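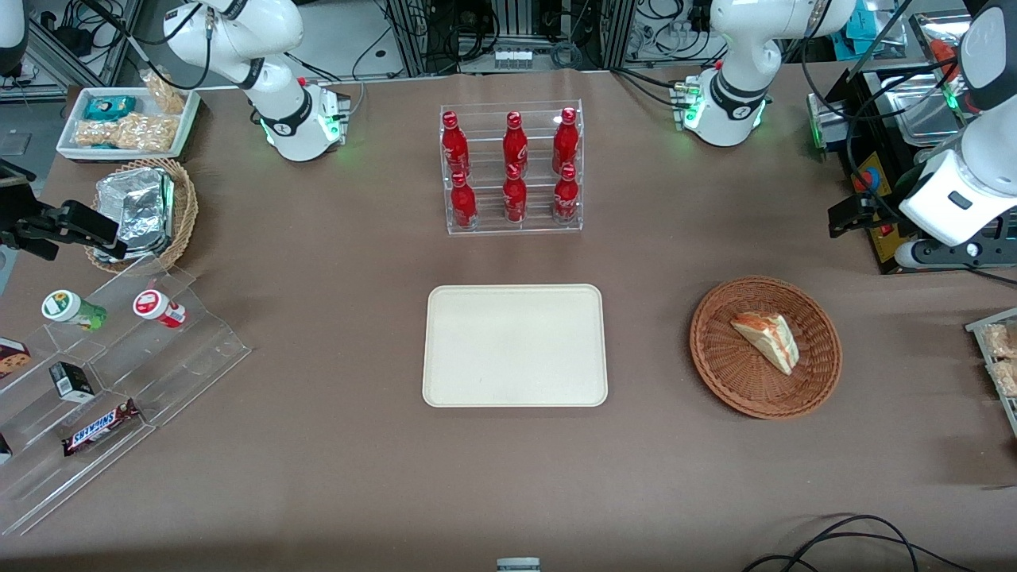

Stoltitz Row

Stoltitz Row is a long-running television serial set on a single street of terraced houses in the made-up market town of Manley. It follows the Moussa and Zorkano families, who live facing one another across the road and have been falling out, making up and marrying into each other's households for the better part of the programme's life. The serial was created by Hiba Sayegh, who had grown up above a bakery and always said that she wanted to write about people who could hear one another through the walls.

Setting

Most of the action takes place in the Moussa bakery, the launderette next door to it, and the back kitchen of number 119, where the Zorkanos have lived since the opening episode. Viewers with a good memory will recall that the kitchen door once opened on the other side – it was moved when the set was rebuilt, and for a little while the characters seemed every bit as puzzled by it as the audience were.

Main characters

Farid Moussa, played by Ziad Nasrallah, runs the bakery and is the nearest thing the street has to a head of the family, though his sisters would argue the point. His great rival and, on his better days, his dearest friend is Anton Zorkano, played by Horațiu Pascu, a retired bus driver with a fondness for other people's business. Pascu joined for what was meant to be a visit of 2 episodes and simply never left, much to the delight of those who had written in asking for more of him.

The lodger storyline

The best remembered plot of the middle years began one September, when Anton took in a quiet young lodger called Peter, played by Iddrisu Fiadzo. Over three months it came out, in small and rather painful steps, that Peter was Farid's son from a marriage he had never mentioned to anyone. The episode in which the two men finally talk takes place almost wholly in the bakery before dawn, with hardly any music, and is still the one that fans tend to suggest to newcomers.

Production

Hazem Mansour took over as producer when Sayegh stepped back to write stage plays, and he brought in longer scenes and a good deal more comedy. Almost 900 episodes have been made. The theme tune, a gentle piece for clarinet and piano, has been recorded afresh twice, and the second version is the one still heard over the closing titles.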